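Search the help community Search Clear

Vodgate episodes out of order after the Ladurlow reboot was added

Posted by Theano Vasilakis in Streaming and TV

I've been watching the old Ladurlow on Vodgate with my daughter, one episode a night. When the reboot landed in November the two shows seem to have been merged into one listing. Season 2 of the original now sits after season 1 of the reboot, and the app keeps jumping from one to the other when an episode ends. Last night it went from the old finale straight into episode 3 of the new one and spoiled who the mother is.

I've signed out and back in and it made no difference. Is there a way to split them again, or at least stop the autoplay? And do you need to have seen the original before the reboot? Mum wants to start with the new one.

Nhi Chu

They share a listing on the TV app but they are still separate on the website, so you can work around it.

1. Log in to Vodgate in a browser and search for Ladurlow. Two results come up. Open the one with the older artwork.

2. Add it to your list from there, then go back to the telly and start it from My List. Don't use the Continue Watching row, as that one still points to the merged listing. 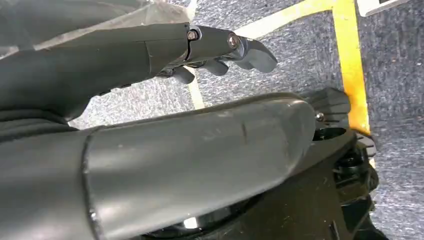 3. Turn off autoplay under your profile settings. It's set per profile, so if your daughter has a kids profile you'll need to do it there as well.

4. Clear the reboot from your viewing history. Mine took a few hours to catch up on the TV app - the website was straight away.

As for the order, watch the original first if you can. The reboot has a new cast and a new town, but Konstantinidis comes back in episode 6 as the same character and the scene won't mean much to your mum if she hasn't seen him before.

codach

just buy the dvds. 23 episodes a season and they cut the music out of half of them for streaming anyway. reboot is rubbish

Theano Vasilakis

Thanks Nhi, starting it from My List worked and it played the right episode next. The autoplay setting was under Playback on mine. Mum has gone ahead with the reboot regardless.

Comments

Same problem on my tablet. Step 2 fixed it but the little progress bars are all gone.

Does anyone know if they're putting the Christmas special back up? It was there last year.

@above it's listed under Movies, not with the series.

Contact us | Community rules | Copyright the site and its contributors | Back to top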